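4. Naming dark neutral colours in household listings

4.1 Material and coding

The corpus for this part of the study consists of 1,000 short descriptions of household goods, written by private sellers and collected from the Sirnmont exchange listings with the operator's permission. Each description names at least one dark neutral colour. Listings in which the colour word formed part of a trade name were left out, as were those copied in full from a maker's leaflet. Where one seller had posted the same text more than once, only the first posting was kept.

Colour terms were extracted by hand and reduced to a base form, so that "greyish", "grey-ish" and "sort of grey" all count under grey, with the softening element recorded in a separate column. After reduction, 14 base terms remained. The most frequent were black, grey, dark grey, charcoal and slate. Anthracite was less common and occurred mainly in descriptions of fixed or heavy items such as radiators, garden furniture and window frames. Graphite, iron and soot formed the tail of the list. Dark grey was treated as a term in its own right, following Pasaribu's earlier coding scheme, on the grounds that sellers use it as a fixed label and seldom vary the order or insert anything between the two words.

Coding was carried out by Amirul Goh and Akinyi Biwott, who worked separately and compared results after each batch. Most disagreements concerned whether a word described the colour or the finish. "Smoky" was the hardest case. In glassware it nearly always refers to transparency, while in textiles it appears to refer to hue, and both coders found listings in which neither reading could be ruled out. These were marked as mixed and are kept in the counts but not in the pairwise comparisons reported in 4.4.

4.2 The naming task

The corpus shows which words sellers choose, but it can't show whether readers would choose the same ones. A naming task was therefore run with 129 adults, none of whom worked in design, printing, paint or textiles. Of these, 97 returned for the second round and only their answers are used below. The remainder did not differ from the returning group in age or first language, but they were more likely to have left items blank in the first round, and the agreement figures would be slightly lower if their answers were included.

Participants were given a set of physical samples and asked to write down the colour as they would for a buyer who could not see the item. They were free to use more than one word. The samples were cloth panels supplied by Beltetex, painted metal strips, and moulded plastic pieces, all between a middle grey and black. Each was viewed under the same lamp on a pale board. In the second round the same samples were given in a different order, and participants were not reminded of what they had written before.

The instructions avoided the words "shade", "tone" and "finish". In a small trial beforehand, the word "shade" led people to write long qualified answers ("a darker sort of shade of grey"), and "finish" drew attention to gloss at the expense of colour. The final wording asked only: "What colour would you say this is?" Answers given in a language other than English were accepted and translated by Kartini Wijaya, who kept the original beside the translation. Malay kelabu was rendered as grey in every case, although some participants later said that they used it for a wider range than the English word covers.

4.3 Curvature, highlights and the limit of a single term

Flat samples gave the highest agreement between rounds. Curved samples gave less, and the loss was greater for dark pieces than for middle greys. Participants who wrote charcoal for a flat strip often wrote black, or dark grey, for a moulded piece of the same pigment. Several wrote two terms joined by "to", as in "grey to black", a form that was almost absent for the flat samples.

The likely cause is that a rounded dark surface does not present one lightness to the viewer. Even where the finish is matt, lightness changes across the form, and a reader asked for one word must decide which part of the surface the word is for. Figure 2 shows a case of this general type. Lighter bands cross the upper part of the curved surface and darker zones run through its middle, while a single small highlight is much brighter than anything near it. Charcoal is a reasonable name for the whole, yet it describes neither the bands nor the highlight with any accuracy. The ground is also grey, but it carries a texture, and in the sample set texture alone was enough to move some participants from dark grey to grey.

Highlights had a smaller effect than expected. It had been assumed, on the basis of the pilot work by Ikhsan Govindasamy, that a bright spot would push answers towards shine words such as "glossy" or "polished". This happened for the lacquered strips but not for the matt plastic, where participants seemed to discount the highlight and name the surface around it. In the comments collected afterwards, one participant described the bright area as "just the lamp" and another said that it "isn't part of the colour". The lighter bands were not discounted in the same way, and they were the feature most often given as a reason for choosing grey over black.

Figure 2. Lightness variation on a dark grey curved surface at close range, with a textured grey ground. 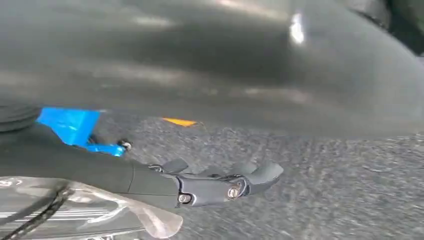
4.4 Agreement between sellers and readers

The two sets of terms were compared by matching each corpus listing to the sample class closest to the item it described: cloth, painted metal or moulded plastic. Items that fell into none of these, chiefly glass and leather, were excluded. The comparison is therefore between the words used for a type of object and not for any one object, and should be read with that in mind.

For cloth, sellers and readers largely agreed. Black and dark grey led both lists, and the order of the next few terms was the same. Charcoal was used more by sellers than by readers, particularly for coats and curtains. For painted metal, the difference was larger. Sellers used anthracite freely, whereas readers hardly used it at all, and some who met it in the follow-up sheet took it to mean a bluish colour. One reader believed that it was the name of a paint firm. For moulded plastic, sellers wrote black for nearly everything dark, including items that readers in the comparable sample class called grey. This is the class in which complaints about "wrong colour" are most likely to arise, though the exchange does not record complaints by colour and the point can't be tested with the present material.

Modifiers were more stable than base terms. A participant who wrote "very dark" in the first round tended to write it again in the second, even when the base term had changed from grey to black. The same tendency was noted by Wike for browns and deep reds – a part of the colour range in which the base terms are better separated – and it may be that readers hold on to a judgement of depth more firmly than to a name.

4.5 Remarks on method

Three points bear on the use of these results. The lamp was kept constant, which makes the rounds comparable but does not reproduce the mixed light of a home. The pale board is also likely to have made the samples look darker than they would on a grey or patterned ground – an effect well known for flat patches and not measured here for curved ones. A repeat with the Zoltine neutral boards is planned for November.

The second point concerns the writing task itself. Participants wrote by hand, and short words may have been favoured for that reason. Anthracite was misspelt in most of its few occurrences. No correction has been made for word length.

Finally, the coding of dark grey as a single term affects the totals. If it is split, grey becomes the leading term in all three sample classes and the difference between sellers and readers for moulded plastic narrows, though it does not disappear. Both versions of the table are given in the appendix, with the mixed cases listed separately.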